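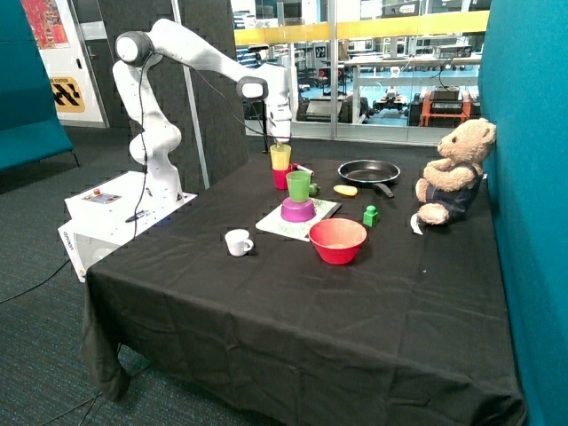

The Play Table Deserves a Place in the Plan

Every few years the institutions that look after young children review what they own. Shelving is measured, chairs are tested, carpets are replaced. The play table is seldom mentioned in these reviews. It is treated as a surface on which toys happen to rest, and its contents are bought, mixed and thrown away with very little thought. This essay argues that the toy kitchen, and in particular the ordinary cup and bowl, should be planned with the same care that is given to books.

The view is not widely held. When the Zolluvthorpe nursery service set out its equipment plan last March, the section on reading corners ran to several pages. Play kitchens received a single line, which asked that items be "clean and in good supply." Supply is the wrong measure. A child who is given a crate of plastic food will usually tip it out and walk away. A child who is given a few cups, two bowls and a pan will often stay.

Consider what a plain plastic cup offers. It can be filled, emptied, turned over, stacked, hidden under and drunk from in pretense. A yellow cup placed on a red one is a tower to one child and a tall drink to another. A green cup standing upside-down on an overturned magenta bowl may be a hat, a hill or a cake, and the child may change the answer before an adult has finished asking the question. The more finished toys allow much less. A plastic hamburger with its layers glued together remains a hamburger.

The case for bowls is similar. A red bowl left open side up invites something to be put in it. The same bowl turned over becomes a base, a lid or a drum. Children learn from such objects that a thing has an inside and an outside, and that these can be used for different purposes. They learn it with their hands, often long before they have the words, and no printed card on the wall will teach it as well.

Color matters, though perhaps less than the catalogs suggest. Strong, plain colors help children to name what they want and to ask for it from across the table. They also help adults. "Please pass the red bowl" is an instruction that a three-year-old can follow and take pride in following. The common practice of buying complete sets in matching pastel shades removes this small opportunity. It produces a handsome shelf and a poorer conversation.

The author would also defend the mixed table, on which objects of different families sit together. A black frying pan, a white mug, a toy vegetable and a bright green block do not belong to one set, and a strict tidier would return the block to the construction shelf. That would be a loss. In the hands of a four-year-old the block is bread, or butter, or the bill. Jasmina Karagiannis, who directed early years provision in Hundau until her retirement, used to ask new staff to leave one "wrong" object in every play kitchen and to note what became of it. Her view was that the wrong object did most of the work.

Attention should be given as well to what lies under the toys. Many settings use a bare, glossy tabletop, on which cups slide and every dropped pan rings through the room. A cloth is a modest improvement that costs almost nothing. A black cloth has a further merit, in that bright objects show clearly on it and small ones are easily found again at the end of the morning. A sheet of patterned paper laid on top can mark out a place setting, a stove or a garden. It need not be straight, and it need not last the week.

Then there is the guest. Nearly every good play kitchen has one, and in many it is a bear. A tan teddy bear in denim overalls, seated at the side of the table and facing the dishes, changes the nature of the game. Cooking becomes cooking for somebody. Questions of fairness and of manners arise – who is served first, whether the bear likes lemon, whether he has had enough. Adults who wish to encourage kindness in young children often begin with rules. They might more usefully begin with a seat for the bear.

Objections to all of this are usually made on grounds of cost and order. The first is easily answered. The Golestani Family Center recently replaced the contents of its play kitchen and reduced its spending on such items from 2,600 to 1,000 in a single year, chiefly by declining the large boxed sets and buying loose cups, bowls and pans. Its staff report fewer broken pieces and less time spent looking for missing ones.

The second objection is more serious. A mixed table looks untidy, and visitors, including parents, may take untidiness for neglect. Institutions are sensitive to this impression and are right to be. The remedy, however, lies in explanation. A short notice beside the table, stating that the arrangement belongs to the children and will be cleared at the close of the session, is sufficient in most cases. At the Tokine settings the rule is that adults may remove what is dirty or damaged and may otherwise touch nothing until 2 in the afternoon. Parents were at first surprised by the rule. Several have since adopted a version of it at home.

Clearing away, when it comes, should itself be treated as part of the play. Cups nest and bowls stack, and the pan goes back with its handle turned in. Five minutes is generally enough if the number of objects has been kept small. Where it takes much longer, the table probably held too much to begin with.

None of these measures requires a new building or a training program. They require that whoever signs the equipment order should look at the play table for a while before doing so, preferably while it is in use, and should ask which objects are being picked up and which have lain in the same spot all morning. The next round of equipment plans would be a suitable occasion. A full page for the play kitchen would be a fair beginning, and the cups and bowls should come first on it.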